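Caring for bamboo steamer baskets

I have two bamboo steamers at home, a large one and a small one, and for many years I did almost everything wrong with them. They smelled old and the dough always stayed on the slats. Now I follow a few simple habits.

Before the first use, put the new basket over boiling water for 20 minutes with nothing inside. The first smell of the bamboo goes away with the steam. For the pot I take 300 ml of water for a short steaming, and I look at the level once in the middle.

Under each bun I put a small square of baking paper. Cabbage leaves are also good, my neighbor Chaimae Cherkaoui uses only these.

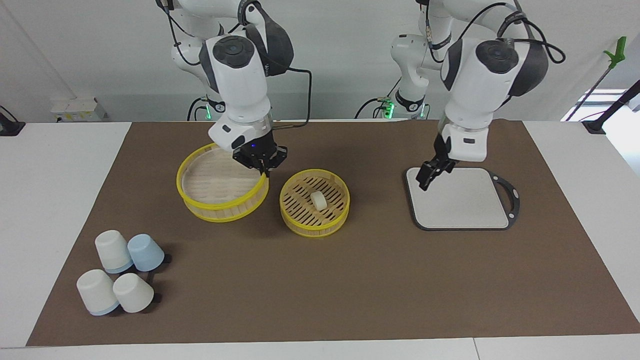 For washing, take hot water and a soft brush, and no soap, please. Bamboo drinks the soap and gives it back to your next dinner. Brush along the slats and not across them. Never leave the basket in the sink overnight.

Dry it standing on its side, near a window but out of strong sun. Mine needs one full day in November. If you see small black points of mold, rub them with white vinegar, rinse, and steam the basket empty again. When the points come back, it is time to buy a new one.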